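Fri 12 July

Bench notes, small fittings side of the room. Cletus Escobedo is out until next week, so I'm writing this up a bit more fully than I usually would, partly for him and partly so I stop asking myself the same questions every time I sit down with these little stands.

Spent most of the morning on the trinket stand, the one we've been calling the Prerau in our lists (tray at the bottom, pole at the back, arm across the top). I have grown very fond of it! It's a modest thing, a place to drop your rings or keys with somewhere overhead to hang whatever you like to look at, and I think we were all a little snooty about it back in March when the Bernholm order came in. Having lived with one on the table for a while I've changed my mind. The oval tray is low enough that you can get your fingers under a flat earring without chasing it, and the curve of the wall brings things back toward the middle by itself.

The question on the sheet was what to hang from it for the display shelf. I tried a plain key ring first and it looked like something left behind at a bus station. Then a short string of beads, which was pretty but vanished against the black. In the end I went through the plush box and came up with the hooded one, white face, lavender bow, hugging a big puffy pink heart, and a pink skull on the hood that makes me laugh every time. It's soft and pale where the stand is thin and dark, and the two suit each other far better than I expected. I'd like to keep it for the shelf unless Cletus has strong feelings. He usually does about bows.

Height took some fiddling. My first loop of cord was too long and the toy sat down in the tray like somebody in a bathtub, so there was no room for anything else. Shortened it twice. Now it clears the rim and there's still space to put things down underneath, though I want to see how it does when somebody bumps the table. Weighed the toy without its cord while I was at it: 145 g on the kitchen scale, a bit more than I'd have guessed from holding it. The stand took it without tipping, at least with the toy hung toward the right. I haven't tried it at the far end of the arm on the other side, and I'd like to, before we promise anything to anyone.

Other odds and ends. The Lo trays came in with 3 scuffed ones, set aside on the windowsill shelf with a sticky note. The Corum cord is nicer than the old stuff and holds a knot, but it frays if you cut it with the blue scissors, so please use the good pair and put them back in the drawer. I need 6 more short loops made up by the time we set the shelf. If anyone is at a loose end after lunch, the cord is in the tin.

Still to do: wipe down the tray (black shows every fingerprint), try the toy on the left, and decide whether the price card goes in the tray or leans on the pole. I lean toward the tray myself, but then where do the rings go?
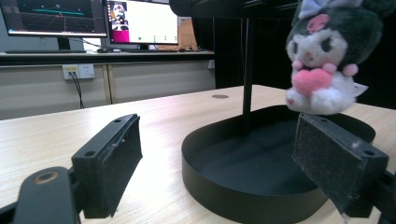 Prerau stand with the hooded plush hung on the right, by the rim of the tray.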